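Bread and a serving bowl on a cutting-mat table in a shared workroom

Last updated: August 6, 2018

Print this page | E-mail this page

Posted by Lirnthorpe Workroom Desk

Our office maintains a shared workroom in which one small table has had a green self-healing cutting mat on it for some years. The mat covers nearly the whole top. It was purchased for paper and fabric work, and the grid and the diagonal guide lines are in regular use for that purpose. In January the same table also began to serve for light refreshments, chiefly rolls and buns, with toast on occasion. We now have one large pink bowl, glossy inside and easy to wash, and no agreement on how it is to be used.
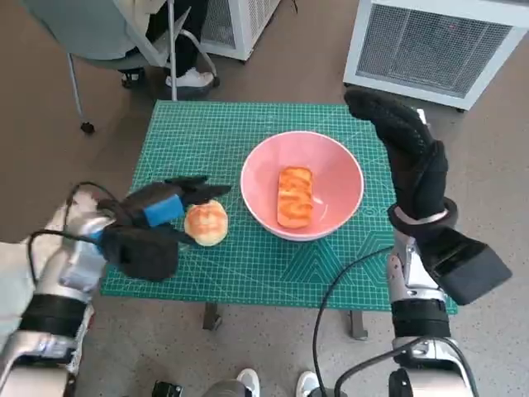
Three points have been raised with this office and we would be grateful for the experience of other sites.

First, whether bread may be placed directly on a cutting mat of this type. Several users hold that a bun with a firm crust takes no harm from a clean surface. Others object strongly. The mat is wiped down at the end of the day, but a wipe does not reach into every score line, and there are by now a good many of them.

Second, whether toast and untoasted bread should share a bowl. It has been reported to us that the buns become soft on one side where they have rested against warm toast, and that the toast itself loses its crispness within a short time.

Third, how the table should be cleared between one use and the next. Our present notice, which is filed as Notice 1038 and was written for scissors and glue, states only that "all materials shall be returned to their places." Bread has no place to be returned to. We have a rack and some shelf space, and either could be assigned.

Replacement of the mat is possible but is not preferred. We would also rather not prohibit food in the room, as the nearest kitchen is on another floor and the arrangement has been well received.

Posted by Parnholm House Services

We have dealt with a similar arrangement in two of our rooms and can offer the following. It is set out in the order of your points.

Bread on the mat. Our practice is that no food rests directly on a cutting mat that is also used for cutting paper, card or fabric. A self-healing mat is made to close up after a blade has passed through it, and whatever the blade carried down may stay there. Paper fiber is of little consequence to a person trimming card, but it is unwelcome on the underside of a roll. Adhesive is the greater concern. If any glue, spray or marking ink has been used on the mat, we would treat the question as closed. The maker's printed instructions should be consulted as well, and in our experience they seldom mention food at all. We take that silence as a no.

The remedy is inexpensive. We keep a plain food-safe board measuring 12 by 18 inches on the shelf beside each table. It goes down on top of the mat before any bread comes out of the bag, and it is washed and dried afterward. It has the further merit of marking off an area for food. Under the earlier arrangement, rolls were found at every corner of the table, and one was discovered beneath a pattern sheet the following morning. A clean cloth will do in place of a board if the bread is whole. It will not do if anyone intends to slice.

On slicing, please note that a bread knife should not be used on a self-healing mat in any case. The teeth drag at the surface and the damage does not close.

Storage. Your rack may be suitable, depending on its construction. We would make the following distinctions.

Open racks are acceptable for the empty bowl and for the board, both of which benefit from air.

Open racks are not acceptable for bread that has been taken out of its wrapping, unless the bread is going to be eaten the same day and has a cover over it.

Solid shelves are acceptable for wrapped bread if they are dry and away from direct sun. They need to be wiped more often than a rack, as crumbs do not fall through.

Nothing edible should be put on the lowest level of either.

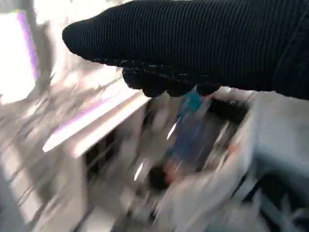
White panel with a thin purple edge, with rack-like bars below and to the left.

Whichever is chosen, assign one position to the board and one to the bowl and put a label at each. Unlabeled positions were taken over by other supplies within the first month at our site. Labels should name the object and should not carry instructions. The instructions belong on the notice at the table, where a person who is about to put down a roll will see them.

Toast in the bowl. We have no formal rule. Toast releases steam while it is warm, and a bowl with a smooth glazed interior holds the moisture at the bottom. We let toast stand upright or lie on an open surface until it has cooled, and only then place it in a bowl. If your users expect it to be served warm, a folded napkin in the bottom of the bowl is of some help — it must be changed each time. Keep the buns separate. A softened crust will not recover without being heated again.

Posted by Makowska Annex

We just put everything in the bowl and it is fine. When the bowl is full, the remaining bread stays in the bag.

With regard to the mat, we turned ours over. The other side had no cuts in it. We have not received any complaints.

Posted by Community Kitchens Liaison, Brillance Center

I would add some detail on clearing the table, as the replies so far have not reached it, and I would respectfully disagree with one point in the reply directly before mine. Turning the mat over provides a surface with fewer cuts. It does not provide a food surface, and the side formerly in use is then pressed against the table, where it will not be cleaned. If the mat is to be turned at all, both sides and the tabletop should be washed first.

Our center uses a single small table for craft sessions in the morning and for bread service at midday. The procedure we follow is given here in full and may be adapted freely.

Before food is brought out, blades and pins are accounted for and put away. The mat is brushed toward one edge with a soft brush, then wiped with lukewarm water and a small quantity of dish soap, then wiped again with clean water. Hot water must be avoided, as it will cause many mats to curl. The same applies to hot dishes and to a toaster, neither of which should be set on the mat at any time. Bread plates straight from a dishwasher have marked one of ours permanently.

The bowl is placed first. We set it toward the right of the table and leave the left side for the unwrapped items, so that a person filling the bowl works in one direction and does not reach across it. Left-handed staff may reverse this. A wide bowl is preferable to a deep one, as the lower pieces in a deep bowl are crushed by those on top and are generally left until last.

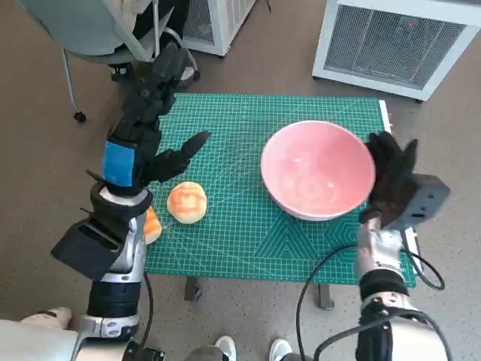

Pink bowl toward the right of the mat, with a small round bun to the left.

Long rolls call for a different approach from round buns. A round bun may be placed in the bowl at any angle. A long roll with a glossy scored crust will shed flakes wherever it is bent or pressed, and it should go in last, resting across the others, or else be served from the board. If it is longer than the bowl is wide, do not force it. We lost a good deal of crust to the floor before this was written down.

Items should be lifted from beneath and not pinched at the top. Clean hands are sufficient for whole bread among colleagues, but tongs should be provided if members of the public are served. Where gloves are worn, they are to be food gloves put on for the purpose, and not the gloves in which craft work was done. 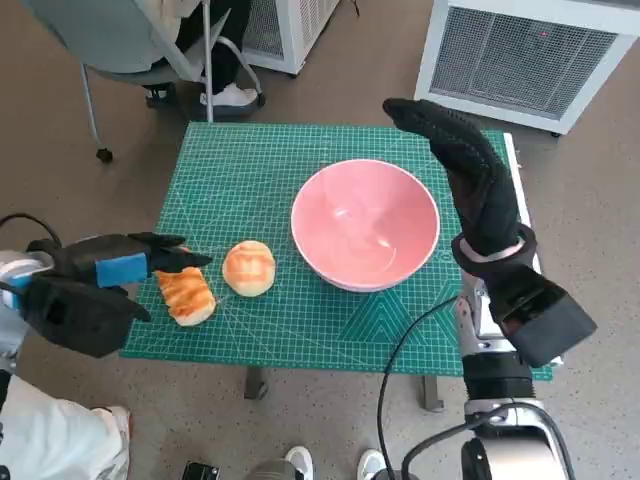 After service, the uneaten bread is wrapped before anything else is touched. Craft materials must not be returned to the table while bread is still uncovered. The bowl is then emptied of crumbs over a bin, washed, dried by hand and returned to its assigned position. Crumbs on the mat should be lifted with a slightly damp cloth. A dry cloth drives them into the score lines and scatters the rest over the floor, where they are carried off on shoes and on the casters of chairs. The floor around the table legs should be swept on the same day.

As to wording, your existing Notice 1038 could be kept and one paragraph added. Ours reads as follows:

"This table is used for craft work and for bread. When bread is present, the board must be in place. Bread is to be kept on the board or in the bowl and is not to be set on the mat. Toast is to be cooled before it is placed in the bowl and is not to be mixed with rolls. The last person to take bread is asked to wrap what remains, wash the bowl and wipe the mat."

We display it at the table and again at the rack. We have found 18-point type to be the smallest that is read from a standing position.

Should the mat in your room have been used with adhesive at any time, I would support the advice from Parnholm without reservation and would go a little further. Keep that mat for craft work only, roll it or lift it away before food is served, and use the bare tabletop beneath the board. Do not fold it. Store it flat and unloaded, with nothing leaning on its edges.

Posted by Lirnthorpe Workroom Desk

Thank you for the replies. The board will be ordered in the size recommended, and the bowl has been given a position on the rack. Spray adhesive was used on the mat at least once, according to the sign-out book, and the mat will therefore be lifted before bread is served until a decision is made on replacing it. The question of toast remains open with our users, and the paragraph quoted above will be put to them without the sentence on toast in the first instance.

Print this page | E-mail this page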